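FOR IMMEDIATE RELEASE (well, as soon as you get it, please)

# Drarnden Press to publish *The Understudy's Mother* this April

**Debut romantic comedy from Elfriede Hamann follows a woman hired to play the wife of the man who left her**

BATDALE – Drarnden Press is pleased to announce the April release of *The Understudy's Mother*, a first novel by Batdale writer Elfriede Hamann. Romantic comedy, family comedy, a bit of theatre gossip. Paperback and ebook on the same day. Audiobook to follow, narrator still being sorted.

Review copies are ready now. Details at the bottom, or just reply to this email.

## The book

Vela Heiskanen is thirty-four, out of work and sleeping in the sewing room at her mum's. She has one decent acting credit to her name (a margarine ad, two summers, still gets recognized in the dairy aisle). When the lead in the town's dinner theatre breaks an ankle on the loading dock, Vela gets the call. Good part. Real paycheque. One snag: the husband is being played by Martin, who called off their wedding by voicemail and kept the canoe.

She takes the job. Of course she does. She has to kiss him eight shows a week and throw a plate at him in the second act, and she is a little too good with the plate.

Then her mother, retired, bored, never once on a stage, turns up at auditions for the vacant understudy spot. And gets it. Knows every line by the Friday matinee crowd's first coffee refill. Has notes.

What follows is a season of missed cues, one very bad cast party, a lighting operator who says almost nothing and notices everything, and a closing night where the wrong woman walks on in the wrong dress. Martin gets what's coming to him. So does the canoe.

## About the setting

Readers from around here will spot a few places. The dinner theatre isn't any one theatre, Hamann would like that on the record, but anyone who has eaten a dry chicken breast while somebody sang at them will feel at home. The curling club is the curling club. The doughnut shop had its name changed at the last minute and there may be one spot on page 212 where we missed it. Fixed for the second printing.

The novel started as a short story about the mother alone. Hamann wrote it for a night class, put it in a drawer, took it out again when she was laid off and had the whole winter in front of her. First draft was longhand. Second draft was double the length and had a murder in it. The murder is gone.
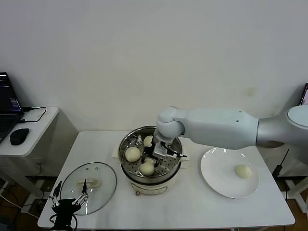

"I kept trying to write the serious book," says Hamann. "Every time I sat down to do it the mother came in and started talking. Eventually I let her. She's the reason there is a book, and she'd be the first to tell you so."

She adds that her own mother has read it, has notes, and has asked us to mention that she has never owned a housecoat like the one in the book.

## Why we bought it

Drarnden doesn't publish a lot of comedy. It's hard to do and harder to sell, and most of what lands in our inbox is either too sweet or too mean. This one came in over the transom with a one-line cover letter and the whole office had read it by the end of the week. The plate scene got read out loud in the kitchen more than once.

We'd point booksellers to chapter 3 if they only have time for one. Vela and her mother are running lines in a parked car outside a tire shop, and the windows fog up, and it goes from very funny to something else in the space of a page. That was the chapter that did it for us.

It's a romance too, for anyone shelving it. There is a happy ending. It isn't with Martin. Some swearing, a couple of closed-door scenes, one goose incident (the goose is fine).

## Early reaction

Advance copies went out to a handful of independant shops and library book clubs over the winter. A few of the comments that came back on the cards:

> "Laughed on the bus. Got looked at. Missed my stop."

> "I have this mother. I may be this mother."

> "Wanted more of the lighting guy. Please tell her."

We told her. No promises, but she is working on something with a lighting guy in it.

## Print run and ordering

First printing is 2215 copies, a little higher than usual for a Drarnden debut. Of those, 1691 are already spoken for through advance orders from shops and libraries, so if you want stock for launch week please don't sit on it. A reprint can be turned around in up to 3 weeks but we'd all sooner not find out in the middle of a launch.

Shops: usual terms, usual form, returns as before. Anyone ordering a carton gets a counter display and bookmarks. The bookmarks are shaped like a paddle. They are a bit long for a standard paperback, we know.

Libraries: the ebook licence goes live the same morning as the paperback. Large print is being looked at for the fall, let us know if you'd take it, it does help us make the case.

## Launch and events

Launch is in Batdale, at the curling club lounge, doors at 7 p.m., reading at half past. Free, cash bar, squares and coffee. Hamann will read from the first chapter and then take questions. Books for sale at the back, cash or card.

After that she'll be doing a short run of library and bookshop visits. The list isn't final. If you'd like to be on it get in touch soon, she's driving herself and would like to do it in a sensible order. She's happy to do book clubs by video as well, evenings are best.

She will also run 2 afternoon workshops on writing funny dialogue, both in the Batdale library meeting room. Sign-up is at the front desk. Bring a pen and a page of something, doesn't matter what state its in.

## About the author

Elfriede Hamann has worked as a school secretary, a box office clerk and, for one season, a prompter with an amateur theatre group, where she learned most of what's in this book. Her short fiction has appeared in small magazines, several of which have since folded (unrelated). She lives in Batdale with her husband and an elderly beagle. *The Understudy's Mother* is her first novel.

## About Drarnden Press

Drarnden Press is a small independent publisher of fiction and memoir. We put out a modest list each year, mostly by first-time writers, and we read everything that comes in, though at the moment we're reading it slowly. Submissions are open again in the fall.

## Media

Review copies (print or ebook), cover art in high res, author photo and a short excerpt cleared for reprint are all available on request. The excerpt is the audition scene, runs about a page and a half, please credit author and publisher. Interviews by phone or in person, mornings preferred, she's at her best before lunch and says so herself.

Please hold reviews until release week if you can. Features and interviews can run anytime.

Contact: the publicity desk, Drarnden Press, Batdale. Put UNDERSTUDY in the subject line or it goes in with the manuscripts and we won't see it until summer.

– 30 –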